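Give the small stuff a dish

Every kitchen table I have owned has slowly filled up with small things. Lip balm, glue, eye drops, the cap of a pen that went missing in May. None of it is trash and none of it has a proper home, so it stays where it was put down.

The usual advice is to buy a drawer organizer. I bought one at Haldane, the housewares place in Emerham, with 11 compartments. Within a month I had stopped opening the drawer. Things I use twice a day don't belong behind a drawer front, and I think most organizers are sold to people who like the look of them empty.

My neighbor Jarmo Lahtinen keeps one plate on his table and puts everything small on it. When the plate is full, he goes through it. It takes him four minutes, usually while the coffee is brewing. I copied him and have stayed with it.

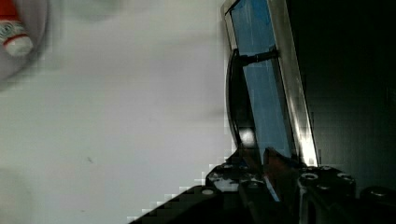
A small tube or bottle on a round gray dish, with white tabletop to spare.

The dish has to be shallow. A bowl hides whatever lands at the bottom, and then you have a junk drawer with no drawer. It also has to be small. A serving platter would hold 101 things and you would let it.

Some people will say a dish on the table is still clutter. I can live with that. I can wipe the table by lifting one object, and I know where the eye drops are.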